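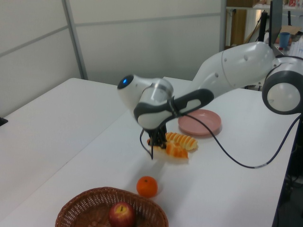 Dos piezas de bollería y pan junto a un plato rosa vacío, sobre una mesa blanca.

Inicio | Sector | Masas y hornos | Distribución | Contacto

Utilizamos cookies propias y de terceros para medir el uso del sitio. Aceptar | Configurar

Solusmont reduce a 490 gramos la bolsa de panecillos alargados y modifica las instrucciones de horneado

Tiempo de lectura: 2 minutos

La panificadora Solusmont distribuirá a partir de mayo una nueva versión de su bolsa de panecillos alargados precocidos. El peso neto pasa de 500 a 490 gramos y el número de piezas por bolsa no varía. La empresa atribuye la diferencia a un cambio en la masa, que incorpora menos agua y se divide en porciones algo más ligeras antes de la fermentación.

La modificación afecta también al acabado en el domicilio. El envase anterior indicaba dos tramos de horno, el primero cubierto y el segundo sin cubrir. El nuevo recoge un único tramo de 14 minutos a 200 °C, con calor arriba y abajo y la rejilla en la posición central. El horno debe estar precalentado. Para los equipos con ventilador se mantiene la recomendación de revisar el color de la corteza antes de agotar el tiempo.

Según la ficha técnica remitida a los puntos de venta, la pieza terminada presenta corteza dorada en la cara superior y base más clara. El fabricante no considera defecto la diferencia de tono entre ambas caras ni las variaciones de color entre piezas de una misma hornada. Sí se admitirán reclamaciones por piezas abiertas en el lateral o con la miga apelmazada.

La ficha añade una indicación sobre el reposo: los panecillos deben enfriarse en rejilla antes de pasar a un plato o a una superficie lisa. El apoyo directo retiene vapor bajo la base y ablanda la corteza inferior. El texto no fija un tiempo mínimo.

La fabricación continúa en la planta de Priromar, donde se ha sustituido la divisora de la línea corta. La línea de bollería con superficie acanalada, que comparte cámara de fermentación con la anterior, conserva formato, peso y etiquetado.

El mayorista Boateng se encargará del reparto en la comarca de Drornum. Las bolsas de 500 gramos seguirán a la venta hasta agotar existencias, por lo que ambos formatos coincidirán en los lineales. El código de barras es distinto y el peso neto figura en el frontal, bajo la denominación del producto. Solusmont no ha comunicado cambios en la tarifa.

Las instrucciones anteriores siguen siendo válidas para las bolsas ya adquiridas.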